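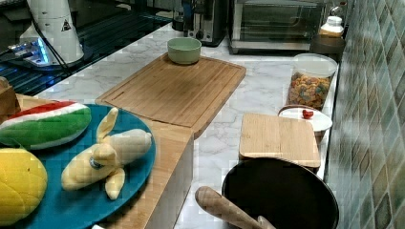 Carol Lambert meinte im Kalibrier-Thread, man solle die Gegenstände nach jeder Episode komplett neu verteilen, sonst lerne das Modell die Arbeitsplatte auswendig und greife am Ende ins Leere, sobald ein Teller woanders steht.

Daran hänge ich mich mit einem eigenen Thema an, weil es dort untergegangen ist.

Wie stark muss man beim Sammeln von Demonstrationen variieren?

Wir nehmen seit Juni Greifaufgaben in einer Küche auf. Die Policy soll später einfache Anweisungen ausführen, zum Beispiel »leg die Banane in die grüne Schale« oder »nimm die Melone vom Teller«. Die Lebensmittel sind aus Stoff, dazu kommen normale Küchensachen: Bretter, Teller, eine kleine hellgrüne Schale, eine schwarze Pfanne, eine durchsichtige Dose mit bunten Ringen. Der Plüschkram liegt meistens auf dem großen blaugrünen Teller, die Schale steht auf dem Bambusbrett.

Stand jetzt haben wir 1781 brauchbare Episoden, Ziel sind 3000. Trainiert wird mit der Haltila-Pipeline, Aufzeichnung läuft über Jamness, beides ohne größere Änderungen.

Mein Problem: Auf den Testaufbauten, die den Aufnahmen ähneln, klappt das Ablegen gut. Schiebe ich den Teller eine Handbreit nach hinten, fährt der Greifer trotzdem erst zur alten Stelle und korrigiert dann oder auch nicht. Wenn ich nach jeder Episode alles neu verteile, schaffe ich pro Stunde aber deutlich weniger. Bisher lasse ich den Aufbau 30 Episoden lang stehen und räume dann um.

Konkret:
Reicht es, nur das Zielobjekt und den Ablageort zu verschieben, oder müssen auch die Sachen im Hintergrund wandern?
Was mache ich mit den Episoden, die schon da sind? Behalten oder wegwerfen?
Soll ich missglückte Griffe mit aufnehmen?

Gruß
pfannenwender

Freya Cropper

Die 30 sind zu viel. Bei uns hat sich ein Wechsel nach fünf Episoden als brauchbarer Mittelweg gezeigt. Komplett neu nach jeder einzelnen Episode haben wir auch probiert, das hält aber keiner einen Nachmittag lang durch, und gegen Ende liegen die Sachen doch wieder an den bequemen Stellen.

Wir unterscheiden kleine und große Wechsel. Klein heißt: Zielobjekt drehen und verschieben, Ablageort verschieben, ein weiteres Teil dazulegen oder wegnehmen. Das dauert ein paar Sekunden, deshalb machen wir es zwischen allen Episoden. Groß heißt: Bretter umlegen, Teller tauschen, die Startposition des Arms ändern. Das ist der Wechsel nach fünf.

Der Hintergrund muss nicht ständig wandern, aber er darf nicht mit der Aufgabe zusammenhängen. Ein Beispiel aus unserem eigenen Datensatz: Bei allen Episoden mit der Schale stand die Dose links, bei allen mit dem Teller stand sie rechts. Die Policy hat die Anweisung danach praktisch ignoriert und sich nach der Dose gerichtet. Gemerkt haben wir das erst, als jemand die Dose beim Testen weggestellt hat. Prüf das bei dir, bevor du weiter aufnimmst. Dafür reicht eine Tabelle mit Anweisung und Aufbau, du siehst dann schnell, welche Kombinationen fehlen.

Legt die Positionen außerdem nicht nach Gefühl fest. Menschen verteilen nicht zufällig. Wir lassen uns von einem kleinen Skript ein Feld auf der Platte und einen Drehwinkel ausgeben und legen das Teil dann ungefähr so hin. Auf den Zentimeter kommt es dabei nicht an.

Bei Stoffteilen kommt noch etwas dazu. Eine Banane mit abstehenden Schalenlappen sieht je nach Lage ganz anders aus, und der Greifer bekommt mal den Körper und mal nur einen Lappen zu fassen. Nimm sie mit offenen und mit angelegten Lappen auf, auch mal auf der Rückseite liegend. Wenn ein Etikett dran ist, sollte es nicht immer nach oben zeigen.

Die alten Episoden würde ich behalten. Du kannst sie beim Training niedriger gewichten, in Haltila geht das pro Aufnahmeblock über die Manifestdatei. Voraussetzung ist, dass die Blöcke sauber getrennt abgelegt sind.

Missglückte Griffe: ja, wenn du danach korrigierst und die Aufgabe zu Ende bringst. Das sind oft die nützlichsten Episoden überhaupt, denn die Policy sieht sonst nie, wie man aus einer schiefen Lage wieder herauskommt. Abbrüche dagegen getrennt speichern und nicht als Erfolg markieren.

abella_nutzer

einfach mehr daten sammeln. bei 3000 wird das schon. wir haben mit Abella gearbeitet, da gibt es eine zufällige bildverschiebung als augmentierung, die hat bei uns alles gelöst. umräumen war danach nicht mehr nötig

Pukavier

Der Vorschlag mit der Bildverschiebung hilft gegen leicht verrückte Kameras, gegen das beschriebene Verhalten nur wenig. Wenn das ganze Bild verschoben wird, bleibt die Lage von Teller, Brett und Schale zueinander gleich. Genau diese Anordnung hat das Modell gelernt.

Zu dem, was Freya geschrieben hat, noch drei Ergänzungen.

Verdeckungen mit aufnehmen. Wenn ein kleines Brett halb auf einem Teller liegt oder die Pfanne in den Arbeitsbereich ragt, räumt man das beim Sammeln gern weg. In einer echten Küche liegt es aber da. Kleine Gegenstände neben großen sind ebenfalls ein guter Test, etwa ein einzelnes rotes Teil auf einem weißen Teller.

Licht und Spiegelungen. Glänzende Fliesen und eine schwarze Glasfläche sehen am Vormittag anders aus als abends um sieben mit Deckenlampe. Verteilt die Aufnahmezeiten so, dass nicht eine Aufgabe nur bei Tageslicht vorkommt.

Testaufbauten vorher festlegen. Leg ein paar Anordnungen fest, fotografiere sie und nimm dort keine einzige Trainingsepisode auf. Sonst weißt du nach dem nächsten Training wieder nicht, ob sich etwas verbessert hat.

Ich würde an deiner Stelle nicht gleich bis 3000 weitermachen. Nimm einen kleineren Block mit dem schnelleren Wechsel auf, trainiere neu und miss auf den festen Testaufbauten. Wenn der Arm bei verschobenem Teller dann direkt richtig anfährt, kannst du so weitersammeln. Wenn nicht, würde ich als Nächstes die Handgelenkkamera prüfen. Bei uns war deren Bild einmal um einige Frames gegenüber den Gelenkwerten versetzt, und das Fehlerbild sah sehr ähnlich aus: erst falsch hin, dann korrigieren – oder eben nicht.

pfannenwender

Danke. Die Tabelle habe ich gerade gemacht, und tatsächlich steht die Schale bei fast allen Bananen-Episoden auf demselben Brett. Ich stelle auf fünf um und fange mit den fehlenden Kombinationen an. Den Zeitversatz in Jamness schaue ich mir morgen früh an, bevor der nächste Block startet.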